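Hand-held grippers help robot learn to handle bags and clothing

A robot arm trained almost entirely on recordings made in people's homes can now open zippered bags and hang up clothing more reliably than one trained in a lab, according to a study released in February by researchers at the Eskola Institute in Tarkbridge.

The project, called Cluris, set out to test whether a robot could learn household work from people who have no robot in front of them. Participants were given a hand-held gripper with two fingers and cameras mounted on it, and were asked to do ordinary tasks in their own rooms. The recordings were then used to train a control program for a robot arm fitted with the same kind of fingers.

In all, the team collected 414 recordings in six homes. Most of them involve soft items such as bags, scarves and bedding, which change shape when touched and have long been hard for robots to deal with.
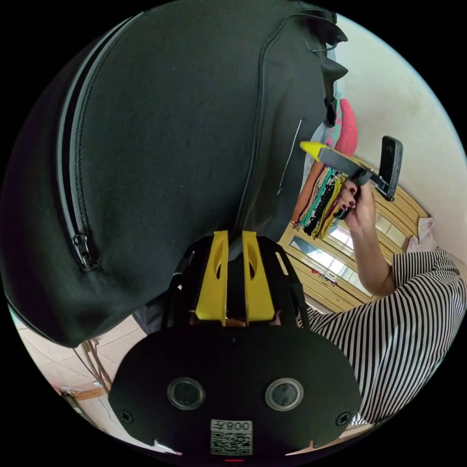

A hand-held gripper with yellow fingers close to a padded bag in a furnished room.

The researchers compared the result with a second program trained on the same number of recordings, all made at a single workbench in the institute's lab. Both were tested on six tasks in a room neither had been trained on. The home-trained program did better on four of them, with the widest gap on opening a bag by its zipper. On the remaining two, folding a towel and lifting a pillow onto a shelf, the programs scored about the same.

The authors put the difference down to clutter. Lab recordings tend to show one item on a plain surface, while homes have cables on the floor, mirrors, uneven light and other things hanging close by. A program that has seen such rooms is less likely to reach for the wrong item, the study says.

The method still has limits. The arm works much more slowly than a person, and it often lost hold of thin straps. Zippers that curve around a corner also caused trouble – the gripper tended to keep pulling in a straight line until the tab slipped out of its fingers.

Participants had complaints as well. Several said their wrists got tired during longer sessions, and the team has since moved part of the weight closer to the handle.

The next round of recordings will take place in Plustmont, where the team plans to add kitchens and laundry rooms. The recordings from the first round will be made available to other research groups once they have been checked for personal details such as letters and family photos.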